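Why Does Metal Feel Colder Than Wood?

Put one hand on a wooden table and the other on a metal tap. The tap feels colder. If both have been in the same room overnight, a thermometer will give the same reading for each.

Your skin does not measure temperature directly. It senses how quickly heat leaves your hand. Metal is a good conductor – it carries heat away fast. Wood is a poor conductor, or insulator, so the heat stays near your skin.

Thin metal rods, like those in a wire basket, conduct heat too. A thin rod holds less heat than a thick one of the same length, so it warms up sooner in your fingers.

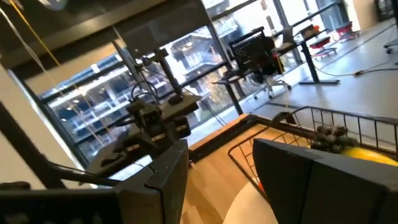
Try it yourself

You need a metal spoon, a wooden spoon and a room thermometer.

1. Leave everything on a bench for 11 hours.
2. Write down the room temperature.
3. Hold one spoon in each hand for 30 seconds.
4. Record which spoon feels colder at the start and at the end.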